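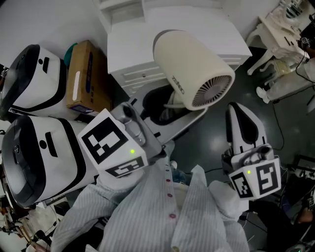

*Pinstripes, buttons and a pair of hand-held grippers.*

# About Yimer

We teach robots to do housework, and we do it by doing the housework ourselves. It took us a while to notice the catch.

Yimer is a demonstration shop. Companies that build robots come to us when they have a machine that can lift, reach and grip and has no idea what a shirt is. We pick up a pair of grippers, do the job at the speed of a patient aunt, and hand over the recordings. Then we mess up the shirt and do it again. A typical order is 700 demonstrations of a single task. We have people on staff who fold better than anyone in their families and who have stopped folding at home on principle.

We're based in Allanberg, above a store that sells bathroom fixtures, and we have a second floor of rooms in Modton that we got cheap because the elevator is slow. The elevator is still slow.

## How we started

The company began as a side arrangement at a commercial laundry. The laundry had bought a folding machine that handled towels beautifully and treated dress shirts as a personal insult. The manufacturer offered to make it smarter if somebody would send in samples of shirts being folded properly. The laundry's best folder was asked to do this between shifts, with sensors taped to her wrists, and she pointed out within the hour that the sensors were on the wrong part of her. The machine was going to fold with a gripper. She was folding with ten fingers and a chin.

So we built something to hold. The first version was a pair of kitchen tongs with a circuit board zip-tied to it, and it survives in a drawer in Allanberg, where new hires are shown it and asked to be respectful. Every version since has worked on the same idea: if the robot is going to have two hard fingers and a limited opening, the person showing it the job should have them too. It makes you clumsy. It also makes your clumsiness the right kind, and the recordings are much more use for it.

The folding machine never did learn dress shirts. The laundry sold it, and we kept the customer list.

## What we do

**Hand-held demonstrations.** Most of our work. A demonstrator holds a gripper in each hand and does the task in an ordinary room. The square black-and-white markers on the housings let our software work out where each gripper is and which way it's pointing. Visitors ask if they can be scanned with a phone. They can't, but plenty of people have tried.

**Remote control.** For jobs where the robot has to be in the room itself, we drive it from a station down the hall. It suits heavy things, anything with a door that closes on you, and tasks where the customer wants to see their own arm moving. It's slower, and our operators come out of a long session reaching for their coffee in three separate movements.

**Corrections.** The customer's robot tries the task alone. When it goes wrong, one of us takes over, gets it out of trouble and gives it back. Corrections are billed by the hour and are the closest thing we have to parenting as a product line.

**Task writing.** "Tidy the bedroom" is a wish. We turn it into something a person can do the same way on Thursday as on any other day, with a clear start, a clear finish and an agreed position on what counts as tidy. Our longest task sheet covers putting away a fitted sheet. It has been revised 30 times and we still don't love it.

## Shirts, mostly

We'll take on dishes, shoes, groceries and cables, but cloth is what people call us for. Cloth has no fixed shape, and it rarely ends up in the same heap twice. A mug is a mug from any side. A shirt picked up by the cuff is a different object from a shirt picked up by the collar, and a shirt picked up by one button is about to be a shirt with one fewer button.

A few things we tell every new demonstrator:

- Find the placket first. The row of buttons is the nearest thing a shirt has to a spine.
- Grip fabric, and leave the buttons alone.
- If you drop it, pick it up the way you'd want the robot to. Keep recording.
- Don't smooth things down with your knuckles. You don't have knuckles today.
- Thin stripes are helpful to you and a nuisance to some cameras. Use them anyway.
- No sighing on the audio track.

The last rule dates from a delivery of 413 trouser demonstrations in which the customer's engineers could identify our staff by breath alone.

## The rooms

We record in rooms that look as if someone has been living in them, because robots are headed for homes and homes are full of stuff. Our rooms have furniture nobody would choose together, boxes that haven't been unpacked, and cords where you would step on them. Early on we kept everything spotless, with bare walls and a single gray table. The robots trained on it did very well, provided they were at a single gray table.

We now move things between sessions on purpose. There's a budget line for secondhand furniture, and the dealer in Modton greets us with the warmth usually kept for people who have lost their judgment.

## Iltow

Iltow is our review tool, named after a typo in an early invoice. It plays back each demonstration beside the gripper tracks, flags the places where a marker went out of sight, and asks a person whether the thing was done properly. That person has to watch it all the way through. We've been offered several ways of automating this step and may accept one eventually, but so far the automatic reviewers have had a generous idea of what "folded" means.

Anything we wouldn't hand to a paying customer goes back to be redone. Failed attempts are kept and labeled as failures, and some customers ask for them specially. We charge the same rate, which pleases our demonstrators more than it should.

## Who works here

Former laundry staff, a couple of theater dressers, a retired upholsterer, several engineers and a person who used to alter wedding gowns and is frightened of nothing. You don't need a technical background to demonstrate. You need steady hands, good shoes and the ability to do something for the hundredth time without adding a flourish. The flourish is the hard part. People get bored around lunch and start improving things, and then we have a robot with habits.

Demonstrators are paid by the hour and never by the fold. We tried it the other way for one October and got a great many very fast, very bad folds.

## Working with us

Small trials start at 100 demonstrations of one task, which is enough for you to see whether our data suits your machine. Send us your gripper's opening width, finger length and pad material along with your request. If you can spare a set of fingers, send those too and we'll mount them.

We don't do demonstrations involving knives, live animals or other people's wedding dresses. We'll consider duvet covers, but we quote high.

Visits to Allanberg are by appointment. Please use the side door, and leave any laundry you bring with you in the car.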